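Tristhorpe Beauty Therapists' Group
Minutes of the meeting held on 17 January 2025

1. Minutes of the last meeting
Agreed with one correction: the lash tint course costs 240, not 420.

2. Patch tests
Members will do these 48 hours before any brow or lash tint, regular clients included. The new record card was approved.

3. Wax supplier
Marnari has put its prices up. Follau sent samples – the strip wax was liked, the hot wax less so. Decision held over to June.

4. Treatment room
New couch covers to be ordered. Price lists to go out on the side table.
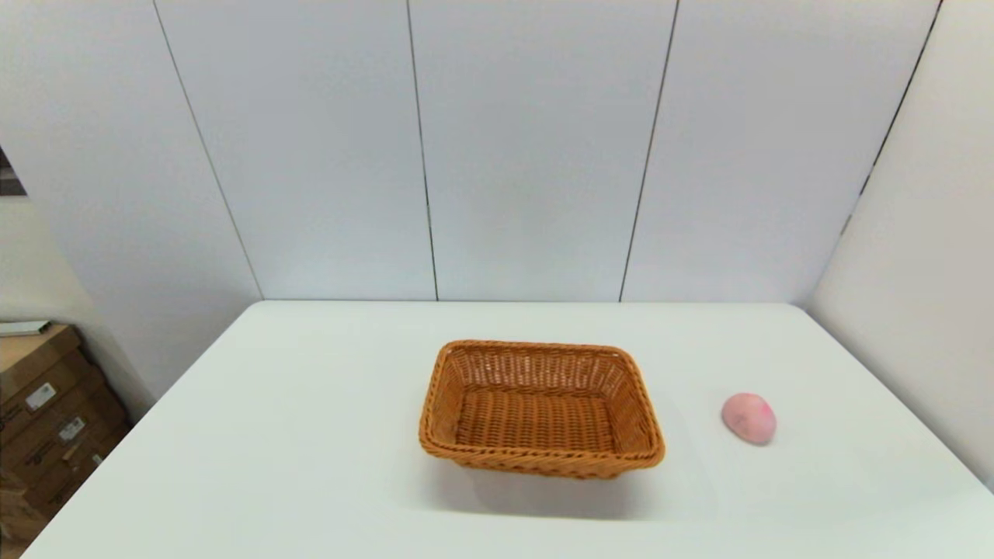

5. Any other business
Three members asked for a brow lamination refresher. Secretary to write to Tshabalala for dates.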